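Home and Cleaning > Small spaces
Viewed 3,511 times

Crumpled paper all over the rug, what is a good way to collect and reuse it?

Asked Sun 12 July

Hello everyone. English is my second language, so please excuse my mistakes.

We moved to a small unit in Mollthorpe in March and we still have things wrapped in paper. Every time we open something, the paper gets made into a ball and lands on the floor of the living room. Also my two children have learned that crumpled paper is a very good toy, so now they make new balls out of the old wrapping and throw them.

The floor has a light blue rug with orange and tan shapes and a fringe at the border. Small bits of paper go into this fringe and the vacuum does not like it. I tried once to vacuum with the paper bits still there and the fringe went into the brush. I had to pull it out by hand, it took a long time and some threads are now longer than the others.

My present system is a big round woven basket, very shallow, like a tray. I put it on the rug and the paper goes in. It is easy for the children to aim at, but it fills quickly, and when someone walks past, the balls come out again. The plush toys and some foil are also in the same corner as the fan, so it is never really tidy there.

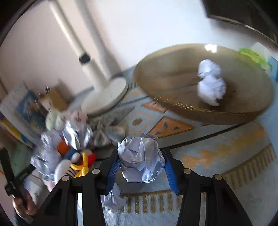

Lavender-blue paper ball over the rug, with a white one already in the basket tray.

My questions are:

Is there a better container for this, which is still low enough for a child of three?

Can I flatten this paper and use it again, or is it finished once it is crumpled? It seems a pity to put it all in the recycling. I tried ironing one sheet but I was afraid of burning it and stopped.

Does the foil go together with the paper in the recycling bin or not? The leaflet from our building is not clear for me.

Thank you in advance for your patience.

3 answers

Answer 1 (accepted by the asker, 17 votes)

I had a similar corner for most of last winter, so I will write what worked in our flat.

For the container, I would keep the flat basket but change its job. Flat baskets are good for catching and bad for storing. Put beside it one tall bag or bin, and at the end of the day the children tip the basket into the tall one. We used a Derkex laundry bag with handles because it was already in the cupboard. Any bag which stands by itself is fine. Mine was happy to do the tipping, much happier than picking the balls up one by one.

For the paper, yes, you can use it again. Open each ball slowly from the outside, lay it on a table and push the folds out with the side of your hand. Then put the sheets under something heavy, for example under the couch cushions or a stack of books, and leave them a few days. It will not become like new. It is good enough for painting, for lining drawers and for packing glasses the next time you move. If you want to iron, use the lowest heat, no steam, and put a tea towel between the iron and the paper. Coloured paper can leave colour on the ironing board, so test a corner first.

If there is glitter or a shiny coating on it, do not iron it at all.

For the fringe – please do not vacuum over it. Fold the fringe under the rug, vacuum up to the edge, and fold it back. The small paper bits you can take out with a wide comb or a dry dish brush, always in the direction of the threads. The longer threads you can trim with scissors, but do not pull them.

Comment from the asker: Thank you, this is very clear. I did the folding under with the fringe today and it took 11 minutes for the whole room. The tall bag I will try also.

Answer 2 (3 votes)

Foil and paper are separate materials, but if you have one mixed bin then both usually go in it. Depends on your council. Foil should be clean and squashed together in a big ball, small pieces get lost in the sorting. Ring them and ask, they are used to this question.

I would get a box with a lid. Ronau has ones that slide under a couch.

Comment: With a lid my son would never put anything in. But maybe for bigger kids.

Answer 3 (0 votes)

Just throw it out, it's paper. Or give them the Pop bubble wrap instead, less mess and it keeps them busy longer.

Comment: Bubble wrap is not for a three-year-old without somebody watching, please be careful with this one. And at our depot it does not go in with the paper, you have to take it back to the shop.

Related questions

How to clean a woven basket without making it lose its shape
Fan base always full of dust and threads
Where to keep plush toys if there is no closet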